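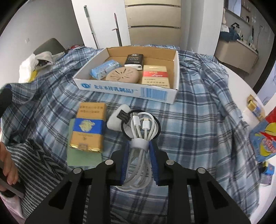
How long should you let black tea steep? Three minutes for most of them, and two if the leaves are broken up small.

I say that with a lot of confidence for somebody who drank stewed tea until well into adulthood (my mother left the bag in until the mug was empty, and so did I, and I thought that mouth-drying thing was just what tea tasted like). Then one November I stayed with my friend Florence MacPherson, who set a timer on her stove, and oh my goodness. It was sweet! I hadn't put anything in it!

So now I'm a timer person. I use 3 grams of leaf to a big mug, water right off the boil, lid on, and I pull the strainer the second it beeps. If I want it stronger I put in more leaf and keep the time the same. Leaving it longer mostly gets me more of the bitter stuff.

Green tea I'm still learning. I was scalding it for years. I let the kettle sit with the lid off until it drops to 75 Celsius, then give it 60 seconds, taste, and go from there. My last bag came from Amegashie, the little grocery by the bus station, and it wanted even less than that. The second cup off the same leaves was better than the first, so please don't toss them after one go.

Oolong is next on my list. Florence says to rinse it first and I keep forgetting. If you have one you love that isn't too roasty, leave me a comment, I've got shelf space again.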